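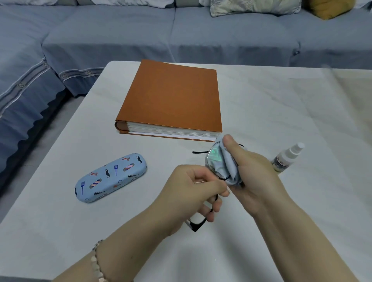

Jarnby Slipcover Wash, 5-Pound Tub

Item 138
By Burkico
Powder, lightly scented or unscented
In stock
Rated by 217 customers

A gentle powder for the big, awkward things that don't get washed nearly often enough: sofa covers, sectional covers, chair skirts, cushion cases, window seat pads and the heavy throws that live on the back of the couch.

Anyone who has ever pulled a cover off a large sofa knows the feeling. It looked fine while it was on. Then you get it down the hall and into the light of the laundry room, and there is a whole year of elbows and popcorn and dog looking back at you! We made Jarnby for that load. It rinses out of thick cloth easily, it doesn't leave a stiff, crackly feel behind, and it is kind to the trims and stitched edges that ordinary detergent can be a bit rough with over time.

About the powder

Jarnby began in the back of Ok-hee Ki's alterations shop, where she made and mended covers for other people's furniture for a long while before she ever thought of selling soap. Customers would bring a cover back a season later and ask why it had gone dull, or why there were white streaks down the front of the seat. Nearly always it was too much detergent packed into too full a machine. She started sending people home with a paper bag of her own mix and a handwritten card, and after a time folks were stopping in just for the bag.

We still use her mix, with one change. The first powder clumped in damp weather, and Jae-hoon Geum, who runs our blending room, spent most of a June working out a finer grind that stays loose in the tub. If you bought the old one and kept a hammer near the washer, you have our apologies – and you can retire the hammer.

There are no brighteners in it and no bleach. Brighteners are lovely on a white shirt, but on a soft blue or a gray or an oatmeal they can shift the color a little, and when you've washed one section of a cover and left the others for later, you will see it from across the room.

What it's good for

Cotton, linen, polyester and most washable blends. Quilted covers and covers with piping. Printed cloth, once you have tested a hidden spot. Everyday grime, spilled tea, pet smells, the gray shine that turns up on armrests.

What it's not for

Silk, leather, suede, velvet that says dry clean only, and anything with a paper or foam backing glued to it. Please don't use it on wool. We have a separate soap for wool called Storavdale, and it really is worth having both if you own both kinds of cloth.

How to wash a large cover

Check the care tag first. If the tag and this page disagree, go with the tag, always.

Take everything off the seat and vacuum the cover while it's still on the sofa. Crumbs and pet hair turn to paste in the wash and then you're picking them off by hand. Run the nozzle down the creases where the back meets the seat, too.

As you pull each piece off, pin a scrap of paper to it and write where it came from. Left arm, long seat, corner. You will think you'll remember. Sectional pieces look remarkably alike when they're in a heap, and Yi-an Min in our customer care office has talked more than one person through the puzzle over the phone.

Fasten any zippers, ties and hook tape. Shake the piece out and turn it inside out if it has a print or a raised trim.

Put one piece in the machine at a time, or two if they are small. The cloth needs room to drop and turn over. If you have to push it down with your hand to shut the door, it's too full, and a trip to the laundromat for one of the big front loaders will be money well spent.

Use one level scoop for a regular load and one and a half for a large one. The scoop is in the tub (dig a little, it sinks). Cool water suits most covers. Choose a gentle cycle with a slow spin, and add a second rinse if your water is soft.

Hang the cover over two lines or a wide rail so that the weight is shared. For cotton, we like to put it back on the furniture while there is the least bit of damp left in it, then smooth the seams with the flat of the hand and let it finish drying there with a window open. It goes on easier and you can skip the iron. Don't do this over bare wood or a cushion that holds water.

Spots and spills

Mix a spoonful of powder with enough warm water to make a thin paste. Dab it on with a clean cloth, working in from the outer edge of the spot, and leave it while you make yourself a cup of something. Rinse, blot, and wash as usual. For grease, repeat before you put the piece anywhere near a dryer. Heat will set it, and then it's there for good.

Choosing your scent

Jarnby comes in 2 kinds. The lightly scented powder has a little lavender in it and fades by the time the cover is dry. The unscented has nothing added, and that's the one we'd point you to for cribs, pets and anyone with a touchy nose.

What customers have told us

"I did the whole sectional over a long weekend and the arms came up like the rest of it. I had been ready to order new covers." – Nazanin Asadi

"Good soap. The lid is hard to open with wet hands, so I keep mine in a cookie jar with a label on it. Would buy again." – Dae-han Baek

We have heard about the lid from others as well, and a new one with a wider lip is being tried out now. If your tub arrives with the old lid, run it under warm water for a moment and it will loosen.

Questions we get a lot

Will it shrink my cover?
The powder won't, but hot water and a hot dryer certainly can. Keep both cool, and if the cover has never been washed before, start with the smallest piece.

Is it safe in high-efficiency washers?
Yes. It makes very few suds. Put it straight into the drum, under the cloth.

Can I wash by hand in the bathtub?
You can, and plenty of people do. Dissolve the powder fully before the cover goes in, and have someone nearby to help you lift. Wet cloth is heavy!

How should I store it?
Lid on, somewhere dry, up out of reach of children and pets.

Shipping and returns

Tubs ship in a plain carton with paper padding. Unopened tubs can be sent back for a full refund. If one turns up cracked, write to customer care with your order number and Yi-an will send another.

Page updated April 28, 2021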